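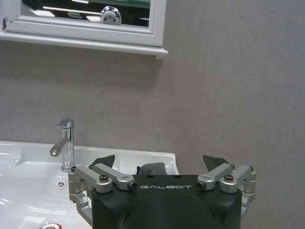 Item 1. Basin, faucet and lower ledge of the mirror cabinet.

Washroom check, Flistora, unit 244. Saturday, 8:30.

1.1 Faucet lever: moves freely. Pass.
1.2 Seal at rear rim: sound. Pass.

Item 2. Wall cabinet, open shelves beside the mirror. Fixings tested by hand – no play. Pass.

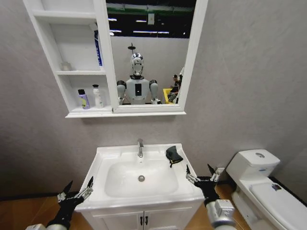
Canan Ertürk asks that the fixings be retested in June, as the anchors are the older Sterach type.

Item 3. Sink rim to be kept clear. Small black pouch with yellow trim on the flat section. Comment: remove.

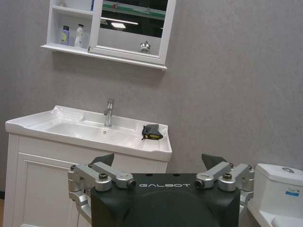 Hjalti Toft would rather allow personal items on the rim if they stay clear of the faucet. Not adopted.

Item 4. Bottles upright and closed. Pass. Labels to face out.
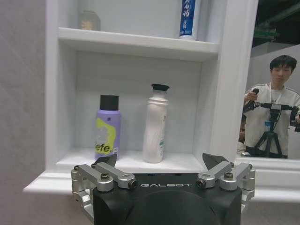
Item 4. Lower compartment, two bottles; upper shelf, jar and blue-label item.

Checked: S. Mogensen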